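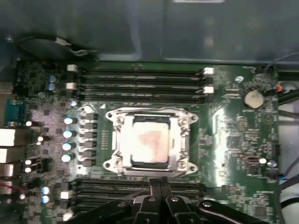 What do I need to get a dead tower back into use with these notes?
A screwdriver, a tube of thermal paste, some lint-free cloth and an hour. The parts list sits in parts.txt and the steps are below.

Murisell bench notes

README, last touched in October. Kept by Hubert Sutter. Notes on taking down, cleaning and rebuilding secondhand workstations and small servers, one text file per machine. Started as my own scribbles, now other people read them so I am trying to keep it tidy. Trying.

What's in the folder

machines/ one file per machine, named by shelf number
parts.txt coolers, memory, power supplies, what fits what
paste.txt which paste went on which cpu, and when
dead.txt boards we gave up on
labels/ printable shelf labels, 50 to a sheet

498 entries in machines/ right now. 21 of those are stubs, only a shelf number and a model. Will fill in when I get to them.

Fields in a machine file

shelf: number on the sticker
board: maker and model as printed, blank if unreadable
socket: as printed
memory slots: total, then how many work
memory in: size and slot, one line each
cooler: on / off / missing
paste: old / cleaned / new
posts: y / n / not tried
notes: anything

Leave a field blank if you don't know. Don't guess. "not tried" and "n" are different things, please stop mixing them up.

Order of work

Power cord out. Hold the power button for 5 seconds. Side panel off, case flat on the bench.

Cooler off. Loosen the screws a bit at a time, corner to corner. If it sticks, twist gently, don't pull. The cpu can come up with it on some older sockets and then you are straightening pins all evening.

Wipe the heat spreader. Dry cloth first, then a little isopropyl. The pink stuff leaves a smear, go over it again. Metal should be plain before new paste goes on. Same for the bottom of the cooler.

Memory out. Open the latches at both ends of each stick, lift straight. Write down the slot before you pull it, on boards with two banks you will not remember. Dust out of the slots with the soft brush.

Look over the capacitors. Flat tops good. Domed or leaking, stop, write it in notes, move the board to dead.txt unless someone wants to solder.

One stick back in, slot from the manual. Cooler on, fan plugged in. Then power.

Known problems

- older files use "ram" instead of "memory in", search for both
- the Wubshet batch has shelf numbers with a letter on the end, sorting breaks
- paste.txt has no dates for the Sindix machines
- some board names copied off the box and not the board, so possibly wrong
- mixed up left and right bank in a few files, depends which way the case was lying

Adding a file

Copy blank.txt, rename it, fill it in, send it over. Plain text, no tabs. Short lines. Fesex people, same format as everyone else, no spreadsheets pls.

Use

Free to copy and change. Keep the name of whoever wrote the entry. Drive contents and serial numbers stay out of the files, if you see one that slipped in tell me and I'll delete it.

To do

fill the stubs
cooler photos for parts.txt
merge the two power suply lists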